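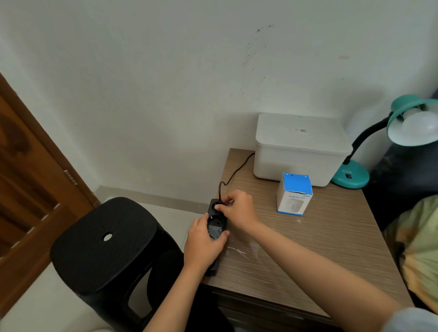

Skodby, November

stusik302: Bedside corner is coming together! Black strip on the table, teal lamp, and the H09 humidifier gets the next socket. Love that braided cord.

Thiện Thái: Great lamp!! I'd screw the strip to the wall though, two sockets fill up fast.

kirnel_1970: Disagree, keep it on top where you can reach it. Mist and outlets don't mix, so put the humidifier on that stool.

stusik302: Ooh, the stool! Trying it Wednesday.

Thiện Thái: Still say wall.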